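Let the operators be a little bored

I have been teaching robots by hand for a good while now, first at a packaging outfit called Vasilakis and these days in a rented unit with Talha Memon and a kettle that trips the breaker. By "teaching" I mean the unglamorous part. Somebody moves a pair of arms through a job, the motors and the cameras get written down, and then you do it again. And again! The learning happens later on a computer in the other room, and it gets all the talks and all the nice charts. I'd like to say a few words for the part where a person sits there moving envelopes.

My complaint is with the way we order examples like they're gravel. A project manager wants 400 of them by the end of June, so the sheet says 400, and everyone's day gets arranged around hitting that number. Fine, I like a number too. But what comes back is 400 copies of the same idea. The operator figures out a smooth way to do the thing in the first half hour (people are great at this) and then repeats it beautifully until it's time to go home. You watch the recordings and you think, wow, so clean. Then you train on them and the model falls over the minute an envelope is turned a bit the wrong way.

We did exactly this with the Kundent job. Mail sorting, two arms, pick it up with one, pass it to the other, set it down. Waqas Jatoi drove for most of it and he's the best pair of hands I've worked with. Nearly every one of his recordings started from the same neat layout because he'd put everything back where it belonged after each go. Of course he did, he was raised right. And we ended up with a machine that could sort the mail so long as you'd already tidied it.
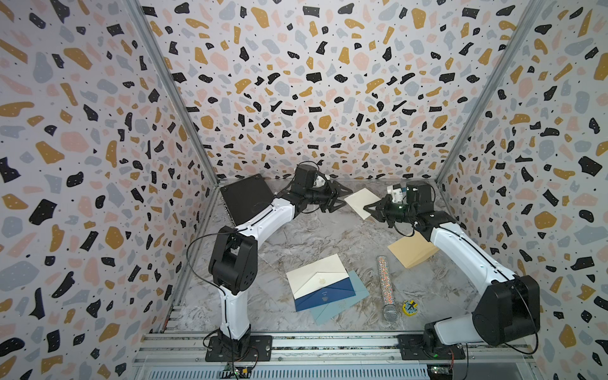
So my pitch these days is simple: spend your effort on the mess before you hit record. Let the person at the controls pass the same dull envelope back and forth all afternoon, and have someone else lay out the floor every time, with no eye for neatness at all. I like it when the paper overlaps. A white envelope half on top of a navy one with a pale blue one poking out at the bottom is a much better lesson than three in a row, since the gripper has to deal with edges that belong to something else. I like a kraft one lying off on its own at a slant, partly under the arm. And please, throw in something that has no business being in the mail, like that sparkly silver tube with the mesh ball on the end. A model that has only ever met stationery will treat the whole world as stationery.

Rukhsana Chaudhry, who ran data at Kerard when I was there, hated this. Her argument was that you should get the plain case solid first and add clutter once it works, the same as you'd teach a kid to drive in a parking lot. I've gone back and forth on it for years. I think she's right about kids. A kid leaves the parking lot knowing it was a parking lot. Our models don't seem to, and by the time you bring in the clutter, you've got 200 tidy recordings pulling one way and a handful of messy ones pulling the other, and guess who wins.

Where she did change my mind is on mistakes. I used to delete every fumble. If a finger slid off the paper, out it went, start over. She kept hers, provided the operator recovered and finished the job, and she was dead right. The second try after a miss is the most useful thing a person can show a machine, and I'd been throwing it in the trash for 4 years because it looked ugly on playback.

There's a cost, sure. Laying out the floor fresh takes longer than putting things back, and Talha says it makes his day feel like babysitting. We get fewer recordings per session, and I've had to explain that to Humaira Kazmi, who pays for them and can count. She asked me, pretty reasonably, how she's supposed to know she's getting variety and not just slowness. I didn't have a great answer. What we do for now is pull seven recordings out of the pile at random and look only at the first moment of each, side by side. If you can't tell which one is which, we went on autopilot and that batch goes back. It's crude, and Waqas has already accused me of grading on interior decorating.

I'd still take it over another sheet with a big number at the bottom. If you're running one of these setups, go look at your own first moments tonight before you order any more.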